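Suchbegriff eingeben
Suche starten

Vom Wert der Dinge, die man nicht sofort findet

Ein Plädoyer für die Kramschublade und ihre größeren Verwandten 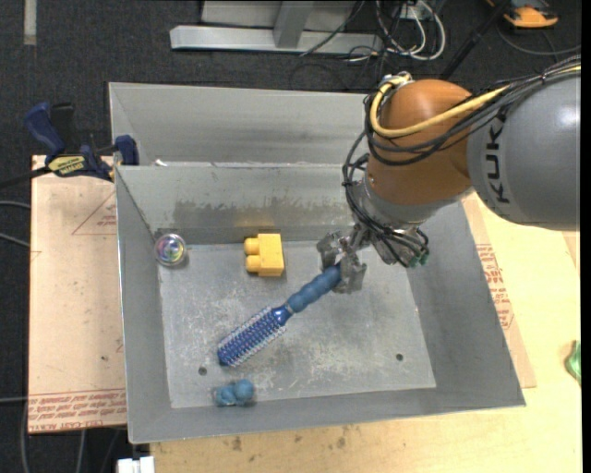 Ordnung ist eine Frage des Alters

Als ich mit 30 in meine erste richtige Wohnung zog, in Zarkau, zwei Zimmer mit Blick auf die Bahn, war ich fest entschlossen, ein aufgeräumter Mensch zu werden. Ich kaufte Kästchen, ich beschriftete sie, ich sortierte Schrauben nach Länge und Briefe nach Jahren. Das ging ungefähr bis Oktober gut. Dann kam ein Schlüssel, von dem ich nicht wusste, zu welchem Schloss er gehörte, und weil es für solche Schlüssel kein Kästchen gab, legte ich ihn in die Küchenschublade. Dort liegt er noch, und er hat im Laufe der Zeit reichlich Gesellschaft bekommen.

Heute wird einem ja von allen Seiten geraten, sich zu trennen. Was man ein Jahr lang nicht in der Hand hatte, soll fort, und man soll sich danach leichter fühlen. Ich habe das versucht, wirklich, und fühlte mich vor allem ein bisschen ausgeraubt. Drei Wochen später brauchte ich nämlich das Stück Schnur, das ich so tapfer weggeworfen hatte – und Schnur, das weiß jeder, der einmal Tomaten gezogen hat, ist nie im Haus, wenn man sie braucht.

Was die Schublade erzählt

Wer in einer Kramschublade sucht, findet selten das Gesuchte, dafür aber eine Fahrkarte nach Skevach, zwei Knöpfe von einem Mantel, den man sehr geliebt hat, und die Garantiekarte eines längst verstorbenen Toasters. Man setzt sich hin, man dreht die Sachen in den Fingern, und der Kaffee wird kalt. Ich halte das für gut verbrachte Zeit. Ein Fotoalbum zeigt uns ja meistens so, wie wir gern ausgesehen hätten, während die Schublade ganz ohne Eitelkeit aufhebt, was eben übrig blieb.

Natürlich gibt es Grenzen, und ich will niemandem das Wort reden, der vor lauter Zeitungen die Badezimmertür nicht mehr aufbekommt. Aber eine Schublade, liebe Leserinnen und Leser, eine einzige, tiefe, leicht klemmende Schublade sollte man sich gönnen – und wer Platz hat, darf von mir aus auch eine Kiste im Keller dazunehmen. Meine klemmt übrigens seit gestern richtig. Ich vermute die Grillzange.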